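I finally made it to the open afternoon at Wavthorpe, the records office up past the Cumar bakery, and I have to say I had a much better time than a person should have looking at paperwork. Hòa Phan showed our little group around. She has looked after the place for eight years and she talks about envelopes the way my uncle talks about trout!

First stop was the reading room (chilly, nice windows, bring a sweater), then the long shelves, where there are 3,710 files waiting their turn. After that we got to the part I'd come for, the filing table.

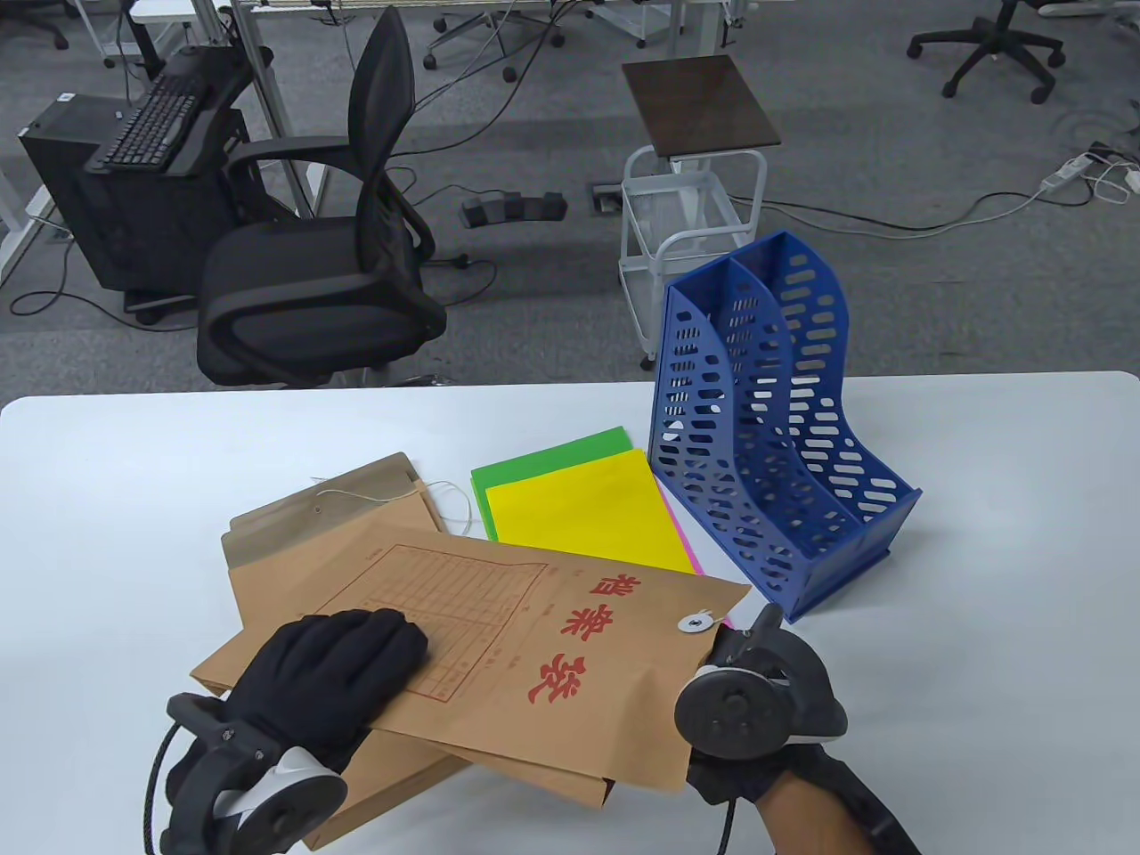
I'm a sucker for string-tie envelopes. My first job was in an insurance office that used them for everything, and I must have wound that little string more than a thousand times. Hòa told us they still like them here for the loose papers in the Doãn collection, the family letters and shop receipts that came in last November, because you can get back into one in a hurry and nothing gets torn. The kraft ones with "档案袋" in red just mean "file envelope," so now I know three characters of Chinese and I'm very pleased with myself.

Somebody asked about the blue holder on the table, and we got a whole talk about standing things up versus laying them flat. Hòa is firmly in the upright camp. Bảo Hoàng, who was along on the tour with me, keeps his taxes in a shoebox and went very quiet.

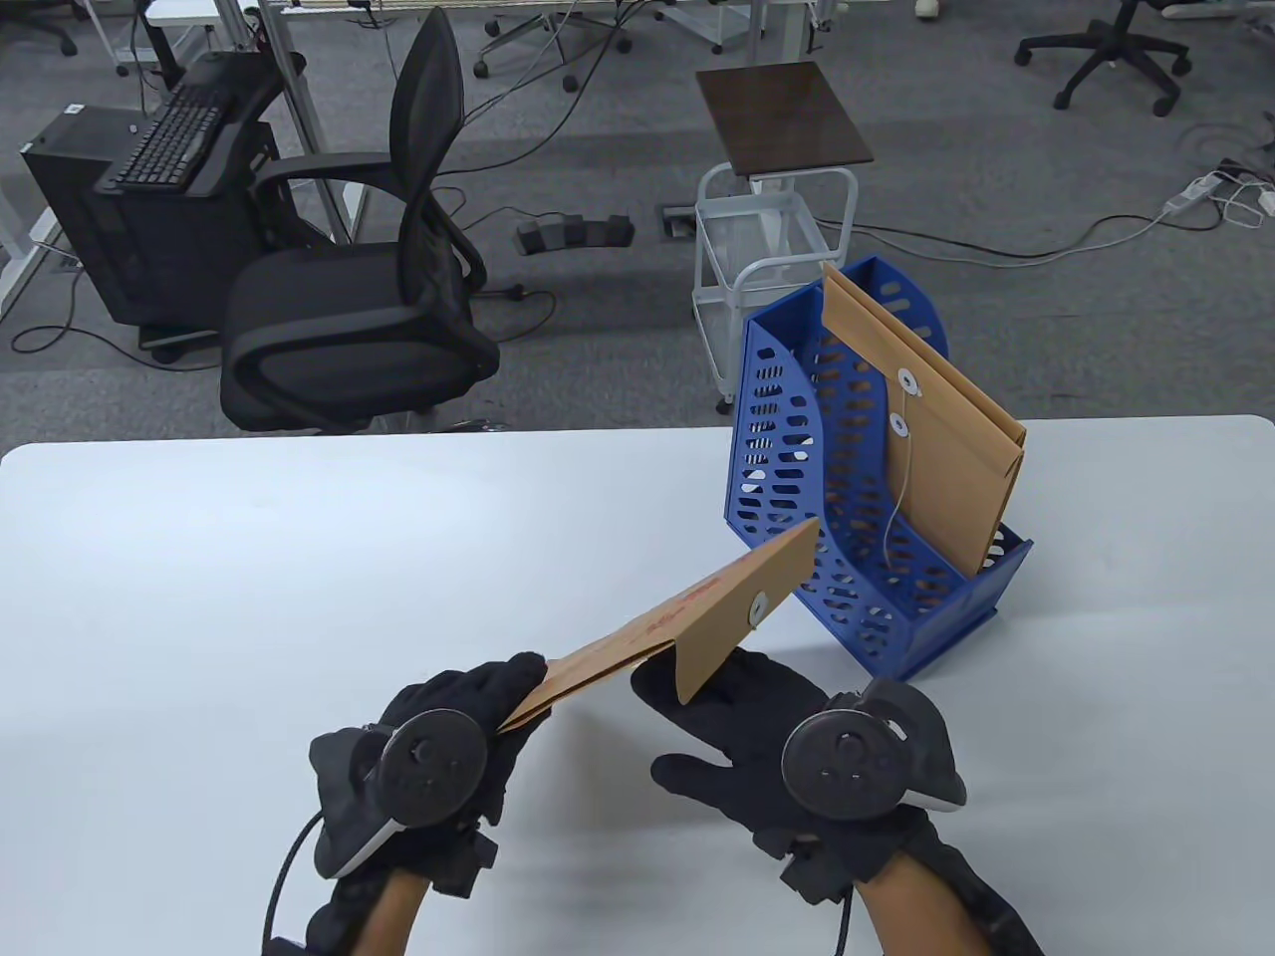 The bit I hadn't thought about was the flap. You check inside before you close it, every time, and you don't wind the string so tight that it bites into the paper. I went home and looked at my own folders — all 63 of them, don't ask — and found two electric bills and a birthday card in the wrong place.

There was tea afterward, and a table of old street maps in the hall that I could have stayed with until closing. I asked about the button on the envelopes too, and Hòa let me wind one up myself.

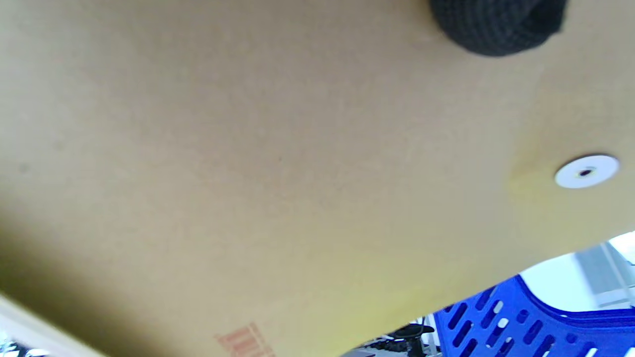
*The little round button, up close.*

If you go, get there by two, and park behind Anorov Hardware. The lot out front fills up fast, and we had to circle it twice before Bảo gave up.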